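# Let them write it down on paper

My daughter's school in Sternville sent home a supply list in September with 43 items on it, and paper notebooks were listed as optional.
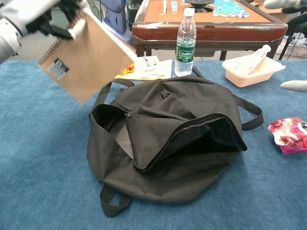

I have taught evening bookkeeping classes for adults for a long time, and I have watched the notebook go from something everyone carried to something a few people bring and feel a little shy about. I think that is a mistake, and I think schools are making it for reasons that have little to do with learning.

The school's case goes like this. Each child has a tablet. The tablet holds the readings, the worksheets, the calendar and the notes. Notes typed into the tablet can be searched, shared and backed up. A parent can look at them from work. A child who is out sick can get them from a classmate in a minute. The bag is lighter. I don't dispute any of that, and the weight of the bag matters to me, as I am the one who carries it when we walk home up the hill.

My trouble is with what the notes are like. In my own class I let people use whatever they want, and at the end of each unit I ask to look over what they've got. The typed notes are long. They are often close to word for word what I said, including the parts where I lost my place and started over. The handwritten ones are short and sometimes wrong. But when they're wrong I can see where the person went off the road, and I can sit down and fix it with them. With the typed ones I can't tell what the student understood, only that they were in the room.

Writing by hand is slow. You can't keep up with someone talking, so you have to decide what to leave out, and to decide that you have to follow what's being said. People treat the slowness as the flaw in the method. For a student, I would call it most of the value.

There is also the matter of the page itself. A bookkeeping page has a debit side and a credit side, and people learn it partly by where things sit. My students draw arrows. They put a box around the number they keep forgetting. One woman drew a small bucket next to every entry that had to do with cash, and she never mixed those up again. You can do all of this on a screen if you have the right pen and the right app and you know which menu the arrows are in. Most people don't, so they skip the arrow.

Ayten Ekinci, who taught the class before me and still fills in when I'm sick, disagrees with me on most of this. Her view is that people learn in the way they are going to work, and nobody at a payroll desk in Tullalport is writing in a notebook. She has a point about the payroll desk. I went through a job change a few years back, to a small office that used a program called Polat for everything, and my neat paper ledgers were of no use to anyone there but me. Where I part with her is on timing. You learn the thing first and the program second. I picked up Polat in under two weeks because I already knew what the columns were supposed to add up to. The man hired alongside me had only ever used software, and when the program gave him a bad total he had no way to feel that it was bad.

I should be fair about who paper leaves behind. Some children have hands that tire quickly or letters that won't come out in the right order, and for them a keyboard opens a door. They should have one, on every day and for every subject, without having to ask twice. I have had adult students in the same position and I would never hand them a pen and tell them it builds character. A rule that forced everyone onto paper would be as bad as what we have now, and probably worse.

What I object to is the word "optional." On a supply list, optional means don't bother. Parents are already buying a lot, and they will cross off anything they are allowed to cross off. I did a bit of asking at pickup, and of the parents I talked to, 3 had bought a notebook anyway. The rest had done the sensible thing with the list they were given.

Cost comes up whenever I say this, so I looked. A plain spiral notebook of 100 sheets costs less than the case for the tablet by a wide margin. It doesn't need a charger. If it gets left on the bus, the family is out a couple of dollars and there is no form to fill in. The tablets, meanwhile, come with a yearly fee, and ours went up this year to 107 dollars, with a separate charge for the homework app, Ustano, which signs my daughter out about once a day.

I would like the school to do something small. Put one notebook on the required list, for one subject. Science would be my pick, because it has diagrams and because the children like it. Have the teacher set aside ten minutes for writing in it and collect it every so often. Leave the tablets where they are for the rest. After a year, ask the teachers which set of notes told them more about the child.

I bought my daughter a notebook without asking her, and for a couple of weeks it stayed on the shelf. Then she used it to keep score in a card game with her cousin, and after that to plan a birthday party, with a seating chart that was redone several times. So far there is no schoolwork in it. She was never told there should be, and I haven't decided yet whether I'm going to be the one to say so. I have written to the principal, on paper, and asked for a reply before next year's list is printed.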